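松巴库家庭关系研究中心发布手足照护分工调研报告

本网讯　松巴库（Sombatkul）家庭关系研究中心于10月发布《成年手足与父母照护分工》调研报告。报告以家中有两名及以上成年子女、且父母一方在过去两年内接受过住院治疗或长期护理的家庭为对象，共回收有效问卷3000份，并对其中200名受访者进行了深度访谈。报告就照护责任的形成过程、手足之间的协商方式以及长期分工不均对亲属关系的影响作了系统梳理。

报告指出，在多数受访家庭中，照护分工并未经过正式商议。最先接到医院或父母电话的子女，往往在随后数月内继续承担联络医生、办理手续、安排陪护等事务，其他子女则逐步退居配合位置。受访者在回忆这一过程时，多使用“自然就这样了”“一直是她在管”等表述。项目负责人达拉尼·猜亚蓬（Daranee Chaiyaporn）在发布会上表示，这类未经言明的安排在短期内能够保证事务及时处理，但时间一长，承担较多的一方容易产生疲惫与怨气，承担较少的一方则可能感到自己的意见不受重视，双方都倾向于回避谈论。

关于出生顺序的影响，报告持审慎态度。问卷结果显示，长子女承担统筹事务的情形较为常见，但居住距离、工作时间的弹性以及与父母日常联系的频率，对分工结果的解释力更强。访谈中，多名排行最小的受访者提到，自己早已成家立业，在涉及父母健康的重大决定上仍被兄姐视为“需要通知的人”。课题组成员奥蒂莉·施奈德（Ottilie Schnyder）认为，童年时期形成的家庭角色在父母患病等压力情境下容易重新出现，当事人未必有所察觉。她建议，家庭成员在讨论具体事务之前，先就各自希望参与的程度作出说明。

报告同时关注照护费用的分担问题。部分家庭采取“出钱”与“出力”相互抵补的方式，由居住在外地的子女承担较多费用，由同城子女负责日常照料。课题组发现，此类安排若缺乏定期复核，往往在父母病情变化或子女自身收入变动后引发分歧。报告建议，家庭应就药费、护工费、交通费等支出建立共同可见的记录，并约定在住院、出院、更换护理方式等节点重新商定分担比例。对于因照护而减少工作时间的子女，其收入损失亦应纳入讨论范围。

在独生子女与手足家庭的比较方面，报告未作展开，仅说明该议题将列入后续研究计划。负责数据分析的阿巴斯·马赞达拉尼（Abbas Mazandarani）介绍，本次样本以城市家庭为主，农村地区及跨国居住家庭的比例偏低，相关结论不宜直接推广。问卷由受访者自行填答，同一家庭中不同子女的说法可能存在差异，课题组已在报告附录中单列一节，对配对样本的一致程度予以说明。

为配合报告发布，中心将与莱韦内蒂（Levenetti）社区服务站合作开设“手足对话”系列工作坊。工作坊每期招收学员最多20人，由具备家庭辅导资质的人员带领，内容包括家庭会议的筹备与主持、分歧情境下的表达练习、照护事务清单的编制，以及与父母本人共同讨论其意愿的方法。同一家庭的兄弟姐妹可共同报名，也可单独参加。首期工作坊安排在晚间7时开始，地点为服务站二楼活动室，参加者无须缴纳费用。

工作坊课程由肯德拉·彭纳（Kendra Penner）主持编写。据其介绍，课程不以判定谁付出更多为目的，练习材料均改编自访谈中反复出现的情境，例如术前由谁签字、出院后父母暂住谁家、节假日期间如何轮换陪护等。学员将在带领人员协助下，分别从不同子女及父母的立场陈述诉求，再尝试拟定可执行的安排。涉及家庭暴力、财产诉讼或严重精神健康问题的个案，不纳入工作坊范围，服务站将协助转介至相应专业机构。

中心另编印《家庭照护商议手册》1000册，供社区居民免费取阅。手册收录照护事务清单、费用记录表和紧急联络表各一份，并就如何开启首次家庭会议提供参考用语。手册特别提示，父母具备表达能力时，应当首先听取其本人意见，子女之间的协商不能替代父母的决定。需要大字版的读者，可向服务站前台登记。

报告全文及手册电子版可在中心资料室查阅。工作坊报名及咨询事宜，由中心公共服务部古拉·拉达纳恭（Kulap Rattanakul）负责受理。已参加问卷调查的家庭如需了解总体结果，可凭填答时取得的编号向该部门索取摘要。

（松巴库家庭关系研究中心公共服务部供稿）

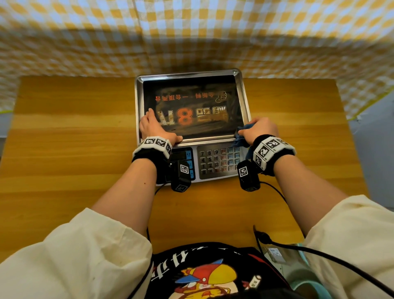
木桌上的电子计价秤，桌后为黄白格子布。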